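Pronham Community Science Room
Minutes of the general meeting, September 2022

Chair: Pauline Gosling
Apologies: as per the sign-in sheet

1. Minutes of the last meeting
Accepted with one correction. Item 4 should have read Sutthorpe, not Pronham, for the loan of the folding chairs. The chairs have gone back.

2. Money
Balance stands at $957. Outgoings since the last meeting were $332, mostly paper towel, gloves and the replacement tap washer. The grant application to the Illari fund asks for $3,000. No answer yet. Pauline will ring if there is nothing by the next meeting.

3. Colour mixing bench
The bench for the junior sessions was discussed. It is the white table in the corner, against the panelled walls. Agreed that the clear rack stays on this table and is not to be taken to the sink area. Yellow and blue are kept in their own tubes in the rack, and red goes in the glass beaker. The pink plastic bowl is for tipping out. 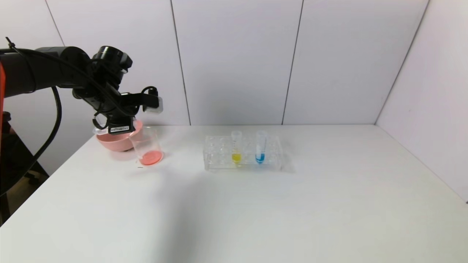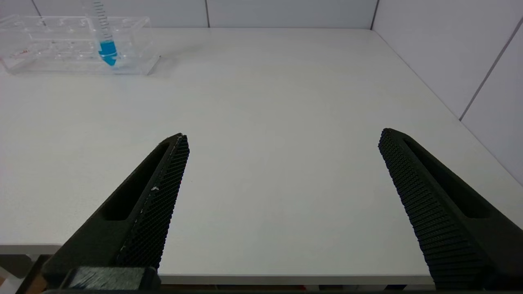
There was some discussion about whether the juniors should pour from the beaker themselves. The feeling was that under-eights should use droppers and the older group can pour, with an adult at the table. Carried.

Food colouring is to be made up weak. The last batch marked two aprons and a sleeve, and one parent wrote in. Pauline has replied and offered to pay for the shirt.

Tubes are to be rinsed at the end of each session and left upside down on the draining tray overnight. Anyone who finds a cracked tube should bin it and write it in the book. A second rack was asked for. Left until we hear about the grant.

4. Storage
The tall cupboard is full. The Khamphan kits from March are still on the bottom shelf and have not been opened. Agreed to offer them to Sutthorpe in the first instance. Labels on the colouring bottles are coming off and will be redone in permanent marker.

5. Hall hire
The hall has asked for our dates for next year. The same sessions as this year will be put forward. It was noted that the heater in the back room takes an hour to warm up and somebody needs to come in early through winter. A roster will go up beside the door.

6. Other business
The key safe code has been changed. See Pauline for the new one.
2 aprons are missing. Please check at home.
Lost property not claimed by the end of term goes to the op shop.

Next meeting to be advised by email. Pauline to bring the milk.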